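When Does a Table Become a Communion Table?
Project report, Introduction to Christian Worship
Hauwa Edet

Where I started

My first plan was to write about hymns. I had a whole outline, and then I went to church with my roommate in Berkow and watched two men carry a folding table out of a closet, open it up, knock the legs straight with a shoe, and put a white cloth over it. Five minutes later everybody lowered their voice when they walked past it. Same table! I had eaten chili off that table at the fall supper. I dropped the hymns that afternoon and asked Ibrahim Effiong, who teaches the section, if I could switch, and he said yes as long as I read the required chapters anyway (I did, mostly).

So my question was pretty simple. In churches that don't have a fixed altar, when do people start treating the table as the Lord's table, and when do they stop? I wanted to know what people do with their hands and feet and voices as much as what they say they believe.

What I did

I picked two congregations. One is Berkow Fellowship, which meets in a school gym and has to put everything away by noon. The other is the chapel at Lerkach, where the table stays out all week but gets used for other things. I went to each of them several times between September and December, always early enough to see the setup and always staying till the last cup was washed. I took notes in a little notebook and tried not to look like I was grading anybody.

I also handed out 82 questionnaires and got 38 back. I know that isn't great. I made the mistake of giving them out right before the coffee at Berkow, and people set them down somewhere to pick up a cup and that was the end of that. At Lerkach I left them in the pews with pencils and did a lot better.

The third thing I used was the Lerkach service book, a big ledger where somebody has written down every communion service since the chapel opened. There are 716 entries. Most of them are just a month, a preacher and how much wine was used, but every so often there's a remark, and the remarks are the best thing in it. One from an early winter just says "Table wobbled. Moved it." I love that one.

What I saw at Berkow

The setup crew at Berkow is loud. They joke, they argue about football, somebody always has a radio going. The table comes out early with the chairs and at that point it gets no special treatment at all. People put coats on it, or a toddler. Then the cloth goes on, and this was the moment I had been waiting for, and I have to say I was a bit let down the first time, as nothing really changed. Somebody leaned an elbow on the cloth and kept talking.

What changed things was the bread. Once the plate was down, the coats stayed off and nobody leaned. I saw this every single time I went. One woman who had been telling a long story about her car walked up with the cups, stopped the story in the middle of a word, set the cups down, walked back and picked the story up again. When I asked her about it later she had no idea she'd done it.

Going the other direction is faster. After the blessing the plate and cups leave for the kitchen, the cloth gets folded by whoever is closest, and the table is flat against the wall before the last song has really stopped ringing. Two people on the questionnaire told me they find this sad. More people said they like it, and one wrote, "The Lord didn't leave anything set up either." I've been chewing on that for weeks.

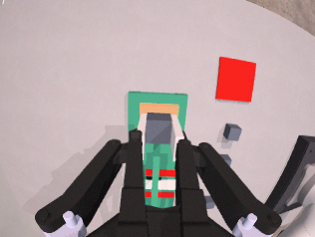
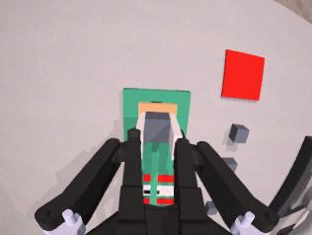
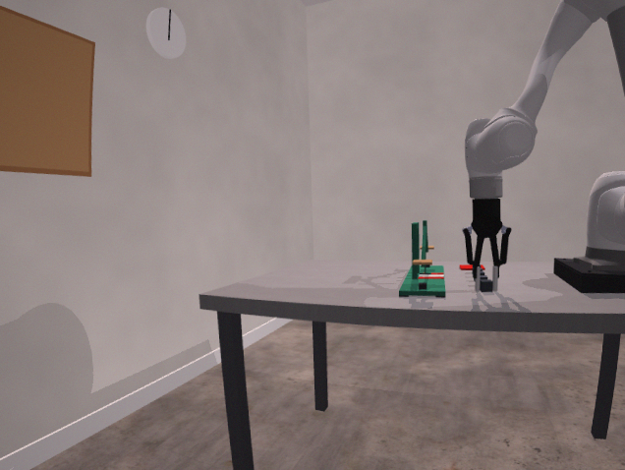

Lerkach was a lot harder to figure out, and I ended up rewriting this section more than any other. The chapel table is oak, built by a member long ago, with words cut into the front, and everybody I talked to called it the communion table even on days when it was covered in seed catalogs. I kept wondering how much of that came from the carving. Take the table in the third picture, with its smooth gray top and dark legs: there's nothing on a piece of furniture like that to tell you which prayers to say at it. You would have to bring all of the meaning in with you, the way Berkow does. At Lerkach the meaning is cut into the wood, so it hangs around all week, and that makes people a little nervous about what they put there. Seed catalogs were okay. Paint was not okay. A birthday cake started a discussion that lasted past lunch.

I asked several members to explain the rule and I got a different rule from each of them. One said anything you could thank God for was fine. Another said food was fine but money wasn't, and then remembered that the offering plate goes there. A third said there wasn't a rule and I was making one up by asking, and that may be fair. Ibrahim warned me about this in our first meeting. He said people can be very faithful to a custom they couldn't put into words, and that I shouldn't push them to sound more organized than they are.

What people wrote

I asked one open question on the sheet: "When is the table ready?" I sorted the answers into piles on my bedroom floor. The biggest pile was people who said it's ready when the bread and cup are on it. A smaller pile said when the pastor prays over them. A few said when the people are gathered, and those answers came with the most underlining. One kid drew a table with a sun over it and I didn't know what pile that went in, so it has its own.

I had expected Berkow and Lerkach to come out very different here and they didn't. The folding table people and the oak table people put the bread first in pretty much the same way. I'd guessed that the Lerkach folks would talk about the table itself. Hardly anyone did, even though they're so careful with it in practice.

How it fits with the reading

The chapter by Garba that we read in the second unit makes a distinction between holy places and holy uses, and at first I thought I could just put Lerkach in one box and Berkow in the other. It doesn't work very well. The stopped story about the car looks like a holy place to me, even if the place only lasts an hour. And the seed catalogs look like people who mostly care about use. I'd now say both churches do both, on different schedules.

I also went back to the meals in Luke. There are so many of them, and hardly any tables get described. People recline, bread gets broken, somebody is offended. At Emmaus the two disciples know him in the breaking of the bread, and Luke doesn't spend one word on what it was sitting on. I brought this up with a Lerkach deacon, and he said sure, but somebody still had to wipe it afterward. He was wiping the oak table at the time.

Problems and things I'd change

My sheet had a bad question on it. Number four asked if the table was "special," and people hated that word and crossed it out, or wrote "to who?" next to it. I left those answers out of everything above.

I only talked to adults, apart from the kid with the drawing, and I wish I'd asked more children. They were the ones getting told "not on there, honey," so they probably know the rules better than the grownups do.

I also never got to Urero, where the congregation shares a building and two groups use the same table on the same morning. I had a ride lined up for November and it fell through. If anyone in next year's section wants to take this topic on, start there, and get the setup crew's phone number before you go. They come in at six, and the door locks behind them.

Thank you to everyone at Berkow and Lerkach for letting me stand around, and to the Lerkach kitchen for the soup. My notes and the blank questionnaire are in the course folder, with question four crossed out.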